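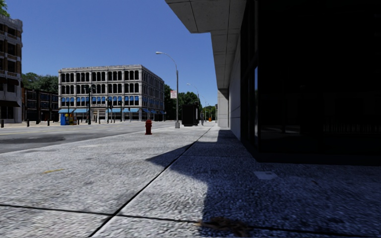 **Rizwan Barua** wrote:
Council wants feedback on the footpath dining permits before they redo the rules. Has anyone here had to apply for one? The Grondus lease is up in March and the fee will decide whether we keep outdoor tables.

**calimlim_cafe**
We've had one for three years. The form is easy enough. The part that took ages was the public liability certificate, as our insurer had the wrong trading name on it and council sent it back twice.

**dustyverge**
I'd be happy if they stopped handing them out. I push a double pram to the shops most mornings and half the tables creep out past the line by lunch. The rule says 2 metres clear. Rarely happens outside the bakery.

**calimlim_cafe**
Fair point, but customers move chairs. I can't stand out there with a tape measure all day.

**dustyverge**
Then paint a line. Riker did it outside their shop and it works fine.

**Rizwan Barua**
Would paint be allowed? I thought you needed separate approval to mark the footpath.

**skelell**
You do. Small brass studs are what they prefer now, set flush. We paid for 4 and council put them in - took 18 days from the day we rang. Keep the receipt, they asked for it at renewal.

**dustyverge**
Studs are useless. You can't see them with a chair on top.

**skelell**
The ranger can, and he's the one writing the fines.

**calimlim_cafe**
Rizwan, ask for the per-seat rate in writing. The one on the website is out of date and they charged us the newer one.

**Rizwan Barua**
Thanks, will ring them tomorrow and post the rate when I have it.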